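The Brutalo Pledge Box, reviewed after one school year of begging 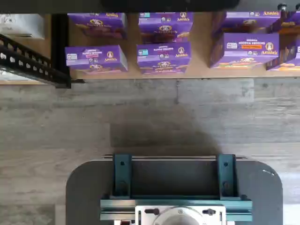

What we bought and why

Our group raises money for a two-room school in a hill district most of our donors could not find on a map, and I include myself before I joined. The school goes up to sixth grade. We would like it to go up to eighth. Between those two sentences lie a roof, two salaries, a great many exercise books and a form from the district office that has to be filled in with blue ink.

For years we took donations in an old cookie tin and a spiral notebook. The notebook had two columns, Name and Amount, and a third that somebody had labeled Other and used for phone numbers, complaints and a recipe for lentils. In May we gave in and bought the Brutalo Pledge Box, a lockable steel collection box with a card reader on the front and a small screen that shows how close you are to your goal. It came to $517 with the stand. That is a lot of exercise books, and I said so at the time, at length.

Setting it up

The box arrives in one piece and the stand arrives in eleven. The instructions are a single folded sheet with drawings of a person who has three hands. I needed 45 minutes, a borrowed hex key and a short walk outside.

Pairing the reader with a phone was easier. You download the Perron app, type in the number from the underside of the box (write it down before you bolt the thing to the stand, please) and wait for a chirp. Then you enter your goal, a name for the project and a picture. The name field stops at 30 characters, so for most of the year our screen has asked the people of Brinham to support "Seventh and Eighth Grade for t".

In use

We have taken it to church suppers, two craft fairs, a choir concert and the lobby of a bank. The good news is that people who never carry cash now give, and they give more than they used to drop in the tin. The preset buttons can be changed, and I recommend changing them. Ours came set to $5, $10 and $20. We moved the middle one to $25 and hardly anyone blinked.

The screen is the part everyone loves. It draws a little ladder, and each gift lights another piece of it. Children will pester their parents for a dollar to see it light up, and I have made my peace with that as a funding model. You do need to keep an eye on the goal, though. Set it too high and the ladder looks like a reproach. We split our total into smaller goals – desks first, then the roof – and people seemed happier to pay for a desk than for a fraction of a school.

Battery life is advertised as a full day. It is a full day if your day ends at lunch. Bring the charger, and bring an extension cord too, as the cable is the length of a shoelace.

The lock is solid. I can confirm this because we lost the key in the bank lobby and the man who finally opened it charged us $100, which I have not yet found a way to describe in the annual report.

Records and receipts

I expected to dislike the app and I mostly don't. It gives you a plain list of gifts, sends receipts by email, and exports a spreadsheet that our accountant accepted without sighing. Cash still has to be typed in by hand. Notes on a gift are allowed, and they are searchable, so the lentil recipe now has a permanent home.

What it won't do is separate two projects. If somebody wants to give to teacher pay and somebody else to the roof, you are back to the notebook. Ours is in my bag.

How it compares

We borrowed a Werero Giving Stand for one weekend from a group across town. It is lighter, it folds, and the battery lasted the whole time. It also takes no cash at all, and its screen shows a pulsing heart that made several older donors ask whether it was a blood pressure machine. If your supporters all pay by card, get that one. Ours still like to fold a bill into a tiny square and push it through a slot.

Verdict

Four stars. I would take half a star off for the stand and another half for the cable, and then put some of it back for the ladder. It earned its price by the third event. The seventh grade desks are paid for, the roof is a bit over halfway, and the spare key is taped inside my kitchen cupboard.

Posted 17 January 2026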